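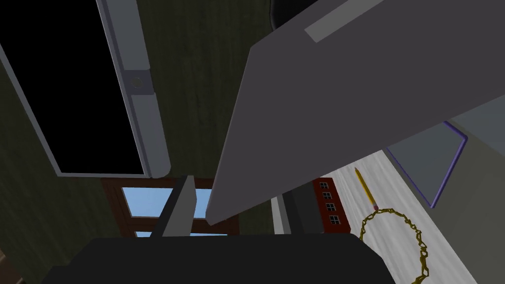
*By Kirsty Rudd, Pemidell press office. August 1, 2018. For immediate release.*

**PEMIDELL PUTS OUT SECOND EDITION OF THE BRAMWELL DESK GUIDE**

Pemidell today releases the second edition of the Bramwell Desk Guide, the plain-language handbook for people who sit at a desk all day and hurt by the end of it. 67 pages. Spiral bound, lies flat. Print copies shipping now from the Pemidell store, download version up the same day.

First edition sold out in July. Reprint was the plan. Then the reader mail got sorted and it was clear a straight reprint would leave too much out, so the author went back in. Four new chapters, the rest reworked top to bottom, old index thrown out and done over.

Author is Maureen Lightfoot, who spent her working life fitting desks and chairs for small offices, mostly the kind with no facilities person and no budget. Insurance agencies, dental front desks, a feed store. She still does it by appointment.

"People write to me about chairs," said Lightfoot. "They want to know which chair. I tell them to put the chair question away for a week and look at the screen first, then the feet. Half of them write back and they've kept the old chair."

**What's new**

- Laptops. The first edition gave them a page and a half. Now a full chapter.
- Shared desks. What to change when two people use the same spot on different shifts, and what to leave alone.
- Rooms. Light, glare, wall and floor surfaces, where to put the desk when there's only one outlet.
- Phone work. Long calls, headset or no headset, the shoulder pinch.

Exercise section is shorter. That was a request, a lot of readers said they skipped it. What's left can be done sitting down, in work clothes, without getting looked at. 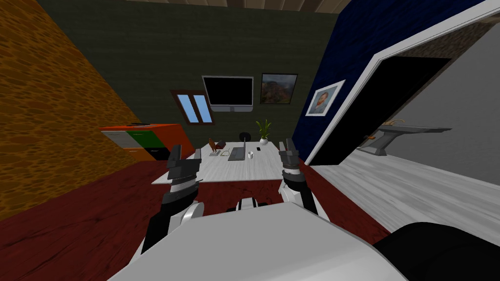
Also gone: the buying tables. They went out of date before the ink dried on the first edition and Pemidell was fielding calls about models that stores had quit carrying. In there place is a one-page list of measurements to take at home and bring to the store. Seat height off the floor, seat depth, desk height, elbow height. Tear it out, it's perforated.

Type is larger. Paper is uncoated this time so pencil works on it. Drawings are new throughout, line art, no color, which kept the cover price where it was.

**Free copies for libraries**

Pemidell is setting aside 600 copies for public libraries and adult education programs. Free, shipping paid by Pemidell. One per branch please, first come. Requests on library letterhead or from a library email address, send to the press office at the address on the order form. School libraries are welcome to ask too but public branches go first.

Packing and shipping on these is being handled by Honix, same outfit that did the first edition. Allow a few weeks. Large branches that want a second copy for the reference shelf can buy one at the trade rate.

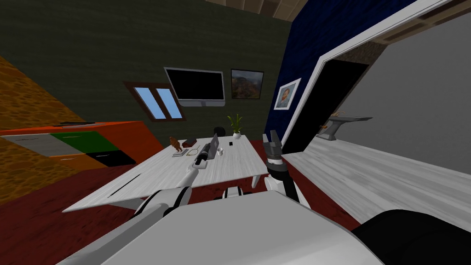
The laptop chapter is the one the author expects the most mail on. Lightfoot's postion is that a laptop is a fine machine and a poor desk setup, because the screen and the keys are stuck together. Get the screen high enough and the hands are too high. Get the hands right and the neck goes down. An open laptop set near the far edge of the table, like the silver one shown, is a habit she brings up early on: all right for reading if there's a separate keyboard close in, hard on the shoulders if the person has to reach across the desk to type. Fix is cheap. Stack of books or a stand, plug-in keyboard, plug-in mouse. Chapter gives heights to start from and then tells the reader to adjust by feel over several days. No single right number and the book says so.

"I had a woman call who'd bought a very nice stand and was typing on the laptop while it was up on the stand," said Lightfoot. "Wrists up by her chin. The instructions showed it that way. I asked her to go find the keyboard from her old computer in the closet, and that was the whole appointment."

Shared desk chapter is based on her notes from front offices where the morning person and the afternoon person are nowhere near the same height. Her method is colored tape. Mark the chair post, mark the monitor stand, one color each. Takes a minute at shift change. Chapter also covers the awkward part, asking a coworker to put things back.

Room chapter is the longest of the new ones. Window to the side when possible. Lamp on the side opposite the writing hand. Shiny walls behind the screen are less of a bother than shiny walls behind the person, since the second kind end up in the glass. Carpet gets its own page: chairs that roll well on tile can drag on pile, and people twist to make up for it.
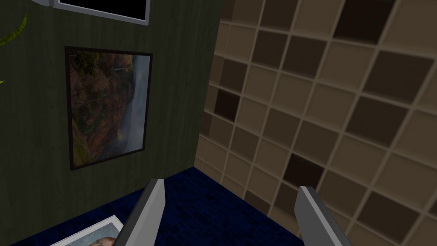
*Dark green wall, tiled wall, deep navy carpet. Wall and floor surfaces are covered in the room chapter.*

**Workshop**

Lightfoot will give a short evening workshop with the release, hosted at Ustura, the bookstore and reading room. Free, seats limited, sign up at the counter. Bring the measurements from your own desk if you can get them. She'll go over the laptop chapter and take questions till closing. Signed copies at the register. Stores and libraries in other towns that would like a workshop, write to the press office, she is willing to travel by car but not by plane.

**First edition owners**

No need to buy again if you only want the new measurement page. Pemidell has it as a free download, one sheet, prints on letter size. The laptop chapter is not available seperately at this time.

Corrections to the first edition: the drawing in the footrest section had the slope the wrong way around. Right way is higher at the toe. Fixed in the second edition. Anyone using the old drawing, flip the footrest.

**About Pemidell**

Pemidell publishes practical handbooks for home and small office. Other titles cover filing, basic bookkeeping and moving a small business across town. Trade orders and returns through the usual account. Bramwell is the name of Pemidell's desk and office line.

**Press contact**

Kirsty Rudd, Pemidell press office. Review copies on request, print or download, say which. Cover art and author picture available. Ms. Lightfoot does phone interviews, mornings are best.

###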